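Home | Projects | Reports | Funding | Contact

Print this page | E-mail this page

Household Tasks Program: Progress Report to Cosora, January

Status: on schedule for data collection, behind on unattended trials.

The question set for this period was whether a machine can do ordinary kitchen and shop-floor chores without a person standing by. The short answer is still no for kitchens, and a limited yes for one shelf-stocking task.

Collection. The target of 2,000 usable demonstrations was met. All were recorded by people working with hand-held grippers. Kitchen tasks covered moving mugs, opening and closing a microwave, and putting items in a refrigerator. Rathnayake supplied the shop-floor list: facing shelves, breaking down boxes, and sorting returns.

Training. The Tisen model was retrained once. It now handles 11 of the 15 listed chores with a supervisor present. Unsupervised, it completes 9. The gap comes mostly from recovery. When a mug tips or a door swings back, the arm tends to repeat the last motion until someone stops it.

Shop floor. Box sorting at the Coron store ran through a full Tuesday shift. Speed was well below that of a clerk, but the error rate was acceptable to the store. Soft packaging was left out of the trial.

Kitchen. Rigid objects with a clear handle are no longer the main problem. Objects close together are. The gripper needs room for its fingers, and two mugs side by side often leave too little.
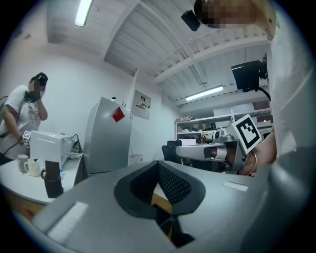

We therefore plan to weight the next set of demonstrations toward crowded surfaces – pairs and small groups of items, with the spacing changed between takes. Appliance doors will be recorded separately.

Budget. Spending is within plan. We ask to move the unused travel money to operator hours.

Next report: April. It will cover the crowded-surface tests and a second store shift.

Comments (3)

shelfend: Does the clerk comparison include restocking the cart? That is half the job where I work.

Program office: No, sorting only. Carts were loaded beforehand.

m_tull: Would like to see dishes on the list. Mugs are the easy part.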